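Notes for week six: pricing a small job

I'm starting with fixed costs again, because the March quizzes were a bit rough on them (sorry!). A fixed cost is one you pay whether you sell anything or not. Say Vudard rents a room for $898 a month. Zero orders? Still $898.
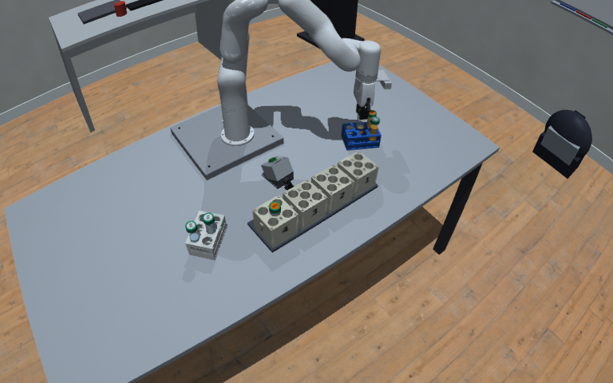 Fig. 1. Robot arm on a gray table.

Variable costs move with the orders – packing, postage, that kind of thing. Write them per unit, please, or your totals go haywire.

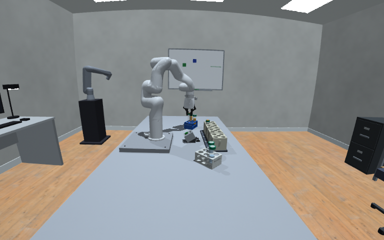 Fig. 2. Arm over a blue tube rack.

Now the fun bit! Price minus variable cost is your margin. If Guerra charges $443 and spends $200 per order, it keeps $243 toward the rent.

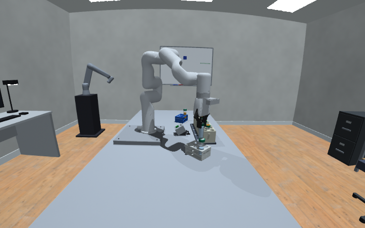 Fig. 3. Gripper above an upright tube.

So how many orders cover $898? Divide and you get 3.7, and you can't sell 0.7 of an order, so round up to four.

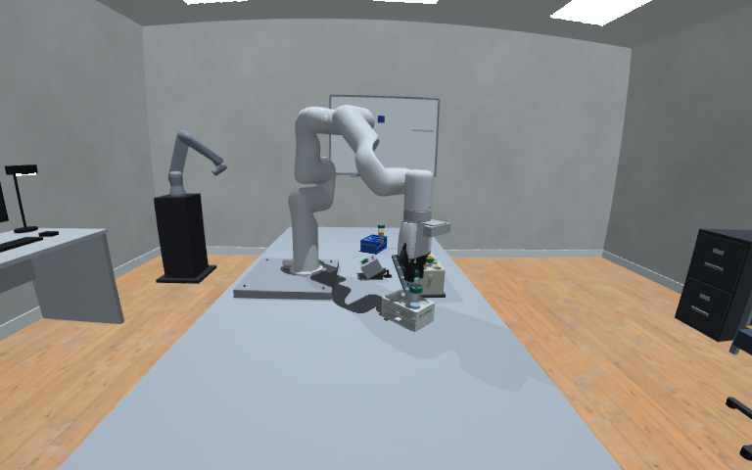 HOMEWORK

Redo the sum with a $300 price. Bring your working, I want to see the messy page too.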